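The Jacket Lives on the Bed Now

The owner of Duggan, a two-room laundry and mending shop, has strong feelings about where coats go when their people come home. Hooks, she says, are mostly decorative.

"Everyone buys hooks. I bought 10. Then you walk in with your arms full and the coat goes on the bed, and it stays there until you want to sleep."

She has been folding other people's clothes for 30 years and admits her own bedroom would not pass inspection. Asked whether that bothers her, she thought about it for longer than the question deserved.

"It's a pink duvet with little flowers on it. A black puffer jacket on top does nothing for the flowers."

The puffer is her least favorite garment to put away. It won't fold flat, it slides off a chair, and the hood has ideas of its own. Her advice is to pick it up by the middle, give it one shake and zip it before doing anything else.

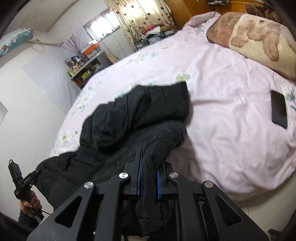 Phones, pillows and other casualties

Phones get lost on beds more than anywhere else, in her opinion, and usually face up in plain view. "You look under the jacket. You look under the plush pillow. You accuse someone."

She clears the small things first, then the coat, then smooths the duvet from the foot end. The whole job takes her nine minutes, or longer in November.

And the hooks?

"One has a scarf on it," she said.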